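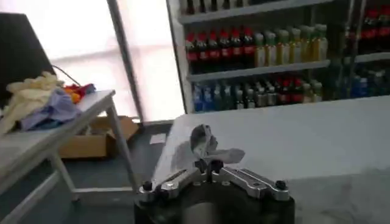 Do cloths need to be washed before I drop them off?
Please wash and dry them first. A normal warm wash is fine, ironing is optional, and small stains are welcome.

FOR IMMEDIATE RELEASE
7/17/23

NURNESEN OPENS THE PLALUDURA CLOTH TABLE IN GONDTHORPE

GONDTHORPE: I run Nurnesen, the little homewares and mending shop on the corner opposite the chemist, and I'm thrilled to say we're opening a permanent cloth table! It's called Plaludura, it's free to use, and it's for all the soft stuff that piles up at home and never quite finds a spot: tea towels, napkins, odd gloves, scarves, half a metre of something you bought on holiday and never sewed.

You bring in a bundle, you sort it with us (or leave it and we'll do it), and you're welcome to take home whatever you like from what's already there. We ran a trial for 14 days last December and I was hoping for a couple of shopping bags. We got 13 garbage bags, stuffed to the top, and I spent most of the Christmas break folding in front of the cricket.

The set-up is pretty simple. There's a small white table where things land when they come through the door, all in a heap, cream next to lavender next to anything red or orange or yellow that somebody's dug out of a party box. Then there's a big white table with plenty of flat space, up against the drinks display, and that's where the sorting gets done. I've had people ask whether I should put out nice baskets with labels and I've tried it, truly, but everyone just wants to spread things out and have a look. A clear tabletop does the job.

I should say something about the white tables, as a few of the regulars have had opinions. I wanted timber. My sister talked me out of it and she was right, you can see every bit of lint and every dropped pin against the white, and it's a lot easier to match colours. Cream is the tricky one. I thought I owned about three creams before this started and now I could talk to you for an hour about ivory.

Soft things that come in crumpled are completely fine, by the way. A wrinkled cloth takes a minute to shake out and smooth down with your hands, and I'd much prefer that to people hanging on to a bag until they've had time to iron it all (I have never had time to iron it all). The one thing I do ask is that you check for bits of packaging. Plastic wrap and tissue get caught up in the folds and end up all over the floor.

What we can take:

Tea towels, napkins, tablecloths and placemats
Gloves, even single ones
Scarves and hankies
Fabric remnants bigger than a dinner plate
Artificial flowers and ribbon, as long as they're clean

What we can't take:

Pillows and doonas
Carpet offcuts
Anything with a strong smell of mothballs, sorry, the shop is small

We sort by feel before colour. Cottons and linens go together, stretchy things go together, and slippery things get their own corner because they slide off everything else and take the pile with them. After that it's colour, light to dark, and then I step back and let people rummage. By mid-afternoon it's a mess again and I've made my peace with that!

Along with the table we're launching the Inga bundle, which I've been fiddling with since the trial. It's a rolled set of mended cloths for the kitchen, picked from the Plaludura pile and finished by hand here in the shop. Each one has tea towels, napkins, a pot-handle wrap and a couple of soft polishing cloths, tied with a strip of hem. No two match. The Inga bundle is $25, and the money goes straight back into thread, needles and the power bill for the washing machine out the back. If you've got a favourite colour, tell me and I'll put one aside when the right bits come in. Purples go first, so get in early.

We'll also be running a folding and mending hour in the mornings. It's very relaxed. You can learn a rolled hem, or how to darn a glove fingertip, or you can just fold and have a natter. Kids are welcome if they're happy to sort colours, and most of them are far quicker at it than I am. Bring your own scissors if you're fussy about scissors. Drinks are for sale from the shop, and I'd ask that they stay off the sorting table, as I've already lost one very nice linen runner to a ginger beer.

A few practical bits. There are two steps at the front door, and a level entry from the laneway on the other side, so use whichever suits you and your bags. Parking in the laneway is short stay only. If you're bringing a big load, like a whole linen cupboard from a house move, please ring ahead so I can clear the small table first. We don't collect from home at the moment. I'd love to, but my car is a hatchback and it's full of fabric.

Remnants too small to use get cut into cleaning rags, and those are free by the handful for anyone who wants them. The local bike shop has had first dibs so far, along with the pottery studio, and there's still heaps left over. Schools and playgroups, please get in touch, I've got a good stash of bright scraps for collage.

About Nurnesen
Nurnesen is a homewares and mending shop in Gondthorpe. We sell secondhand kitchen linen, repair kits, thread and cold drinks, and we take in small mending jobs over the counter.

Media enquiries
Drop into the shop or leave a message at the counter. Photos can be taken during opening hours, and if you'd like to have a go at folding while you're in, there'll be plenty to fold.

ENDS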